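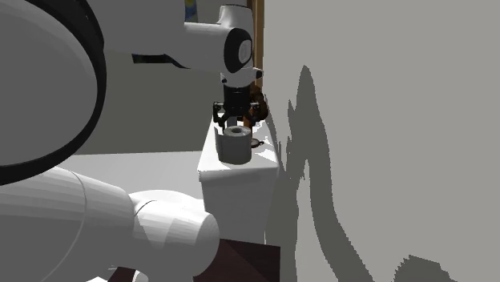

Plavo is a collection of simulated manipulation episodes used to train robot arms on household pick and place tasks. Each episode records one attempt by an arm with a parallel gripper to carry out a short written instruction in a rendered room. The collection was first released in May by a small group led by Rattana Onsri and has been extended several times. It contains 2272 episodes in the current version, divided among 17 room layouts.

Background

Learning a control policy from examples requires a large number of them, and examples made on physical hardware are slow to produce. An operator must reset the objects by hand, and the arm is idle during the reset. In simulation the reset is a function call. The cost moves elsewhere: the rooms have to be built, the objects need collision shapes that behave under contact, and the rendered views differ from what a real camera would record.

Onsri's group had earlier worked on Brido, a tabletop collection in which all objects lay on a single flat surface. Policies trained on Brido did well at open reaching but failed near walls and in corners, where the upper links of the arm have little room. Plavo was set up to cover these cases. Its layouts favor narrow places such as shelves, window sills, counter ends and the lids of toilet tanks.

Collection method

Episodes are gathered by teleoperation. The operator moves a hand controller, and the simulator solves for joint positions that bring the gripper to the matching pose. Finger opening is set by a trigger. Two views are stored at every step: one from a fixed or shoulder point looking toward the work area, and one from a point on the wrist looking past the fingers. Joint angles, gripper opening and the poses of all movable objects are stored with them.

An episode starts when the instruction is shown and ends when the operator presses a stop button or the time limit is reached. Failed attempts are kept and labeled as failures. Of the current episodes, 765 carry this label. They are left out of the default training split but can be loaded with a flag, and they have been used to train success detectors.

Operators are asked to approach objects at a steady pace and to avoid pausing in mid-air. Long pauses were common in the first release and taught policies to stop short of the object - a fault that took several rounds of filtering to remove.

Objects

The object set is made up of scanned and hand-modeled items. Soft goods are treated as rigid bodies. A roll of toilet paper, for instance, keeps its outline when gripped, and its loose end does not swing. This makes contact stable but gives the policy no experience of paper that gives way under the fingers.

Objects that have no link to the room are placed in it on purpose. The aim is to keep a policy from guessing the target by location alone.
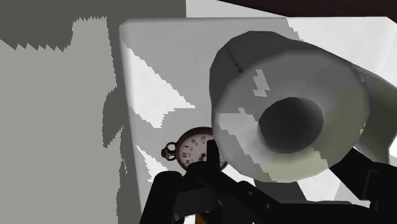 Roll of toilet paper and pocket watch near the gripper fingers, simulated close view.

Close views of this type are hard on object recognition. The nearest item can fill much of the image and hide whatever is next to it, and small markings such as the numerals on a dial do not survive at the stored resolution. Shadows are drawn from a coarse map and have stepped edges. The documentation advises users to vary light direction during training so that a policy does not treat a shadow outline as a surface.

File layout

Episodes are stored one per folder, with a text file for the instruction and a separate table for joint values. The Skotwood loader reads the folders directly. A second tool, Corrigan, replays the stored joint values in the simulator and reports any step at which the object poses drift from the recorded ones. Episodes that drift are withdrawn until the cause is found. Most cases have been traced to changes in the contact solver between simulator versions.

Evaluation

The standard test runs a policy for 100 trials per layout, with starting poses drawn from a fixed list. A trial counts as a success if the named object is lifted clear of its support and held until the end of the trial. Contact with walls or fixtures is logged but does not affect the score - a choice that has been criticized, as a policy that scrapes its wrist along a wall would damage a real arm. A stricter score that subtracts for such contact is given in the second version of the test.

Known limits

All layouts use the same arm and gripper. Liquids, cloth and powered appliances are not covered. Instructions are in English only and rarely name more than one object.

See also

Brido
Teleoperation
Imitation learning
Simulation to real transfer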